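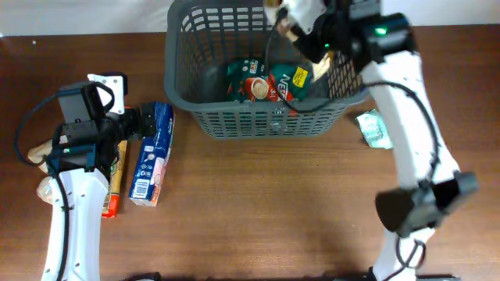
Hudard cable and mounting kit for two-arm tabletop cells: review after ten months

Posted March 24, 2026

Rating: 4 out of 5

I look after one two-arm cell that sorts and packs grocery items. It has two white arms on a wooden table, a plastic basket at the back between them, and a camera on each wrist. We fitted the Hudard kit last May, and it has been on the cell ever since. I paid full price for it.

What you get

The kit comes in a flat carton. Inside are two sets of table clamps, a bag of reusable cable ties, stick-on cable guides for the arm links, replacement screws for the wrist camera brackets, a small torque driver, and a printed card with the settings. There is no power supply and no software. The kit cost us $107 with shipping. A spare bag of ties and guides is sold separately.

Installation

Set aside an afternoon. The instructions say 50 minutes per arm, and the first arm took me 65. The slow part was taking the old cables off. Ours had been taped to the links by whoever built the cell, and the glue had gone hard.

The order on the card is clamps first, then camera brackets, then cables, and I would stick to it. I did the cables before the bracket on the first arm and had to undo the top two guides to get the driver in.

The clamps are the best part of the kit. They have wide rubber pads and they have left no dents in the tabletop. I check them every Tuesday with the torque driver and they have needed a touch only twice. With our old Lennox clamps, the right arm would creep toward the front of the table over a week or so and the picks along the basket rim would start to miss.

Cable slack

The card tells you to leave a loose loop at the wrist and another near the lower joint. It looks untidy. Do it anyway. I pulled everything tight the first time because it looked better, and the right arm tugged its camera plug out when it reached over the basket and turned. The reach into the basket is the longest move our arms make, so that is the position to set the slack in. Drive the arm there by hand, turn the wrist both ways, and only then close the ties.

Keep the loops on the outside of the arms. On the inside they can catch packages, especially tall thin boxes.

Camera brackets

The replacement screws have thread lock on them already and they hold. Before the kit I was re-aiming the left camera every few days. Now I check both cameras against a printed target once a week and usually change nothing.

The bracket screws are tiny and the kit includes no extras. I dropped one between the table and the wall and had to order a Hirex assortment to find a match. For this price there should be spares in the bag.

Day to day

Our test load is mixed on purpose: foil coffee pouches, flat boxes, bread rolls, small packets in thin wrappers. The kit does nothing for grip, and the small wrappers still get dropped beside the basket as often as before. If that is your problem, look at your finger pads. What the kit does is keep the arms and cameras where you put them, so that a bad pick is worth looking into. I used to start every fault by wondering whether a base had moved.

I wipe the guides with a dry cloth when I do the clamps. Bread crumbs get under the edges. Two of the stick-on guides have come off the left arm, both near the elbow, where the link curves and the pad does not sit flat. I put them back with stronger double-sided tape and they have stayed on for about 50 days.

Compared with the Pretier kit

We tried the Pretier kit on loan before buying. It uses a closed sleeve for the cables and looks much neater. Changing a camera cable means taking the whole sleeve off, though, and I change cables often enough for that to matter. The Pretier clamps were fine. If your cell is set up once and left alone, it may suit you better.

Good: clamps stay put, reusable ties, clear settings card, no marks on the wood.

Bad: no spare bracket screws, guides lift on curved links, time estimate is short for a first arm.

I would buy it again for a second cell, with the spare bag in the same order.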